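## The Junk Drawer Swap, and What Turns Up in It

Monday evenings have been busy in the Keronance shop room this winter, and I wanted to say a little something about the swap before January gets away from us. For those who haven't been by yet, the idea is as simple as can be. You bring the odds and ends that have been rolling around your kitchen drawers, your glove compartment or that basket by the back door, and you put them in a bin, and then you take home whatever somebody else was tired of looking at.

Crescencio Ledesma started it off with two shoeboxes of things from his late aunt's pantry (he kept the good can opener, and I can't say I blame him), and it has grown from there. I came home last time with a roll of garden twine and a very nice pair of kitchen scissors, and my husband would like it known that we now have four pairs.

A few things we've learned about what goes quickly. Anything for measuring, cutting or sticking is gone before the coffee is ready. Water bottles go well too, as long as the cap is still with them, so please do have a rummage for the cap before you come! Cords and chargers are slower, and I would gently ask that you tape a little note to each one saying what it belongs to. Mawar Sinaga spent most of an evening trying to match up the ones we had, and she was very good-humored about it, but let's not do that to her again.

### In the bins

Small things tend to slide down and gather at the bottom, so do lean in and look properly. The blue bits always seem to catch my eye first, and it's a pleasure to see a water bottle with its blue cap still on, lying in with everything else.

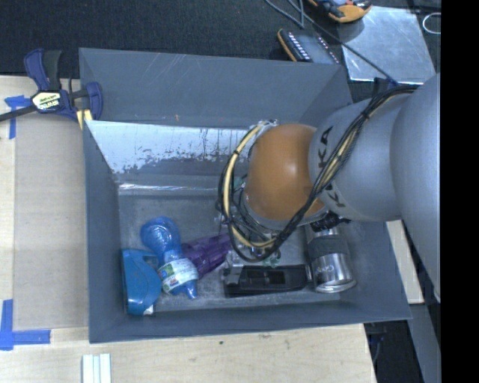

### Before you come

- Rinse and dry anything that has held food or drink.
- Wrap blades in newspaper and write "sharp" on the outside.
- Leave glass at home for now, please.
- Bring a bag for your finds. The paper ones by the door have all been used up.

Doors open at 6:30, and there will be Mawar's ginger cookies again if she has the time to bake.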